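Kitchen > Cleaning > Small Sinks

Search tips and tricks Go

We use cookies to remember your preferences. Accept | Manage settings

Washing up in a tiny sink (my office kitchenette routine)

I have a decent double sink at home and I still do half my dishes at work, because I'm the one who eats lunch at her desk and then feels guilty about the plate. If all you've got is a little bar sink, or a bathroom-sized basin somebody decided to call a kitchen, you learn pretty fast that you can't wash up the way your mother did. You can't fill it and you can't stack in it, and if you turn the tap on full you'll be wearing it (ask me about the gray skirt!).

So this is what I do, and I've taught it to my sister and to Benvinda Lobo down the hall, who now does it better than I do.

Scrape first, and I mean properly

Small sinks usually have small drains, and rice is the enemy. I wipe everything into the trash with the paper napkin I was going to throw out anyway. Oily sauces too. A quick wipe with a napkin gets rid of more grease than you'd think, and then you only need a pinch of soap.

Soap on the sponge, tap off

Wet the sponge, squeeze it out, then put 2 drops of dish soap on it and squeeze again until it foams. Leave the water off while you scrub! In a shallow basin a running tap just bounces off the plate and onto the counter, and it takes all your suds with it.

One plate at a time, flat on the bottom

I used to hold plates up in the air and scrub them over the sink, and I dripped everywhere. Now I lay the plate flat in the basin and work around it in circles from the rim in, then flip it and do the back. Don't skip the back, it picks up whatever was on the counter. Plastic plates love to skate around, so keep your other hand near the edge. And if you have long sleeves on, push them up before you start, not when your hands are already soapy (I never remember this). 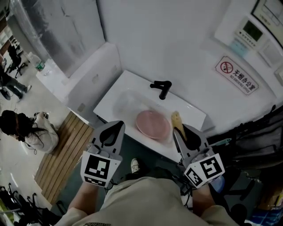

Rinse low and slow

Turn the tap to a thin stream and tip the plate so the water runs down toward the drain. If it still feels slick under your thumb, go over it once more with the sponge. Plastic hangs on to grease much longer than china does, and warm water helps a lot.

Tomato stains on plastic

Baking soda and a little water, mixed to a paste. Spread it on, go and answer an email or two, come back and rub it off with the soft side. Please don't use the scratchy side on plastic, all those little scratches just hold on to the next stain.

Look after the sponge

Rinse it, wring it hard and stand it on its edge to dry. Ours gets replaced on Friday whether it looks bad or not. Then give the basin itself a wipe and dry around the base of the faucet, especially if yours is a dark finish like matte black, which shows every water spot.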